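Search tickets Search Advanced

Stoltus Support — Manipulation Software
Grasp planner selects head of tool instead of handle
2020-08-07, submitted by Idun Öberg

Summary

After the update of the Skirier planning package on the Haugland bench, the planner ranks grasps on the soft head of a duster above grasps on its handle. The task definition calls for a handle grasp with the right hand. The wiping routine cannot be started from a head grasp, and the supervisor correctly refuses to continue.

Expected behavior

The planner should return a right-hand grasp on the rigid handle. If none is reachable, it should return an error and leave the hand open.

Observed behavior

The planner returns a grasp on the microfiber head and marks it as valid. The left hand is not assigned a role in this task and is commanded to stay open. No fault is raised until the supervisor compares the grasp label with the task definition.

Steps taken so far

The hand calibration was repeated, with no change in the ranking. The tool model was reloaded from the shared library and its checksum matched. The point budget for segmentation was raised from 2000 to 4000, which lengthened planning time but did not alter the result. The grasp timeout remains at 300 ms.

The segmentation overlay was then reviewed. The head of the duster is labeled as a single solid body, and the handle receives a low confidence score along most of its length. Glare on the white tabletop and on the silver-gray tape patch was considered as a cause. Both tape patches are registered in the surface map as flat regions and are excluded from grasp candidates.
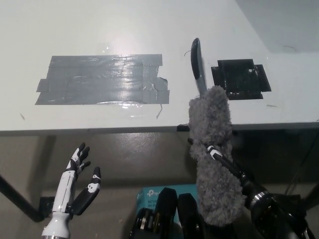 Yuxi Xiong replied that the label on the head points to the material table and that lighting should be set aside for now. In the new package, any class missing from the table defaults to "rigid," and the scorer then favors the widest rigid body within reach. Xiong asked for the planner log with candidate scores enabled, limited to the top 20 entries, and for the local copy of the material table.

Both files were attached the same afternoon. The local table has no entry for looped fiber. The previous release carried one under the Fumon tool set — it was not migrated.

Interim action

An entry was added by hand with the class set to "deformable" and grasping disallowed. In offline replay the planner now places handle grasps first. The change has not yet been run on the hardware.

Requested from support

1. Confirmation that the missing entry is a migration fault.
2. A warning at load time when a class has no material entry.
3. A corrected table in the September release.

Status: Open, awaiting hardware test
Priority: Normal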